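4.2 Finger comparison on the hanger task

We ran the garment rack task with two finger sets on the same pair of arms. Set one is the Livisano finger, thick and dark with a fairly blunt end. Set two is the Kubo finger, same mount, softer pad, a bit shorter. Everything else stayed fixed: arms, controller gains, rack, teleop rig, operator. Controller is the Doladov stack at 50 Hz in both cases. Earlier pilot runs from April used a different gain file and are not counted here.

Total of 1476 episodes recorded, of which 319 were thrown out before scoring. Most of those were dropped for late start or a missing wrist stream. A few for cable snags. The remaining ones are split unevenly between the finger sets, see the note at the end of 4.3.

Props are ordinary household stuff. Plastic hangers in several colors on a silver rod, a light wooden rack, clothes in a basket at the right of the table. We left clutter at the back on purpose (storage box, notebooks, headphones) so that the policy can't lean on a clean background.
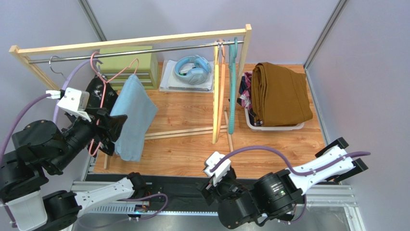

Start poses were drawn from a fixed list of 13. The operator did not know which pose came next but did know which fingers were mounted, there is no way to hide that. Finger swaps were done between blocks, never inside one. After each swap we re-zeroed the gripper width and ran one throwaway episode.

An episode is scored as a success if the hanger leaves the rod and is held clear of it for the full hold period with no second grasp. Regrasps go in their own column. Drops onto the table are failures even if the arm recovers the hanger later.

Main result: the Livisano fingers do better on thin round bars, the Kubo fingers do better on cloth. Not a surprise but the gap on bars was larger then we expected. The soft pad lets a smooth plastic bar roll during the lift, and once it rolls the garment swings and pulls the shoulder out of line. Closing harder helps only a little. With the stiff fingers the bar stays put but the approach has to be more exact, and most failures are plain misses, the tips closing to one side of the bar.

Hangers packed close together were hard for both. The fingers tend to push the neighbor along the rod on the way in. We tried a slower approach, dropped it, no change worth the extra time.

Wrist view matters more than the fixed view in the last part of the reach. From the fixed camera the near gripper can hide a good part of what it is reaching for. The wrist camera has both fingertips and the bar between them, so a miss is easy to label by hand. Figure 3 is the wrist view with the fingers closed around the pink hanger. The yellow, orange and teal ones are at the upper right. Labels for near-miss and edge contact were made from this stream only.

Figure 3. Wrist camera view, gripper closed on the pink hanger.

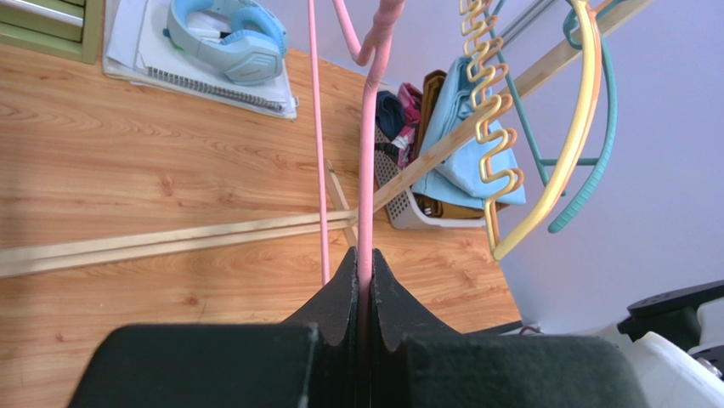
4.3 Controller settings and the Betusine baseline

We repeated the stiff finger condition with the Betusine controller, same gains where a matching gain exists. Betusine has no separate limit for closing force, so we capped motor current instead. This is not quite the same thing and the two columns should be read with that in mind.

Motion is smoother under Betusine, grasp success is not better. The current cap trips early if the fingers touch the rod, and the episode then ends as a timeout. We count timeouts as failures. Leaving them out would favor the baseline.

Note on the split: the Kubo set has fewer scored episodes becuase one pad tore and the spare came late. We did not resample to even it out.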